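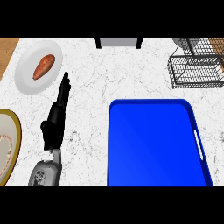
Druto Refill Bar - Frequently Asked Questions

What can I refill at the store?
Shampoo, conditioner, body wash, hand soap and two kinds of body lotion. Face creams are sold only in closed jars.

Can I bring my own bottle?
Yes, any clean bottle with a screw cap is fine. Please wash it at home and let it dry completely, also inside the cap. Our staff can say no to a bottle which still smells of food or detergent.

How do I pay?
By weight. We put your empty bottle on the scale first, and you pay only for what goes in.

Which scents do you have now?
Plain, fig, green tea and rosemary. The orange scent is finished and comes back when the supplier has it again - we don't know the month yet.

Do you sell empty bottles?
Yes, in 60 ml and 160 ml. The small one is good for hand luggage.

How long can I keep a refilled product?
Use it within 6 months. We write the date of filling on the label. If the color or the smell has changed, please throw it away.

I have sensitive skin. What should I choose?
The plain line has no perfume. Try a little on the inside of your arm and wait one day. With a skin disease, ask your doctor first.

Where are you?
We have shops in Plirkbridge and Musterwood. The Musterwood shop has no lotion pump, only the soaps and hair products.

Can I return a refill?
Opened refills we cannot take back. If we filled the wrong product, bring it with the receipt and we will change it.

Who answers my emails?
Tuấn Đỗ reads them all, usually in the morning. In March it can take up to six days.

Page updated March 30, 2018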